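## 4. Before You Light Anything

Congratulations on reaching section 4, which in our experience puts you ahead of most Umiddale tenants. The kitchen comes with a gas stove, and the stove comes with opinions.
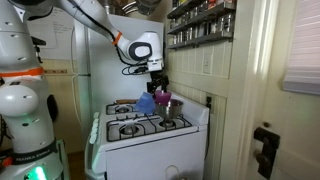
The stovetop is also the handiest flat surface in the room, so things get parked on it. Clear it first, every time, even for tea.

1. Take all bowls off the grates. Metal mixing bowls go back on the shelf and plastic ones go in the drawer under the kettle.
2. Remove any cloth. Hang it on the hook by the sink, where it will be just as crumpled and far less flammable.
3. Check the back of the stove for wooden spoons, boards and anything else brown that blends in.
4. Press each grate gently at the corners. If it rocks, lift it, turn it and set it down again.
5. Push the knob in, turn it to the flame symbol and hold it there for 2 seconds after the burner catches.

> **Caution:** If the burner hasn't caught after about 13 clicks, turn the knob off, open the window and wait. Clicking harder has been tried.

**Note:** Burner caps lift off for cleaning and must go back on flat. A crooked cap gives you a lopsided flame and a lopsided pancake.

### 4.1 Mixing at the stove

Pouring from one bowl into another over the grates is fine with the gas off. Spilled batter should be wiped up before it sets. The Clorau spray in the cupboard works on the white enamel, but keep it away from the burner openings.

For a knob that comes off in your hand, see section 7, then write to Neema Obura. She has spares.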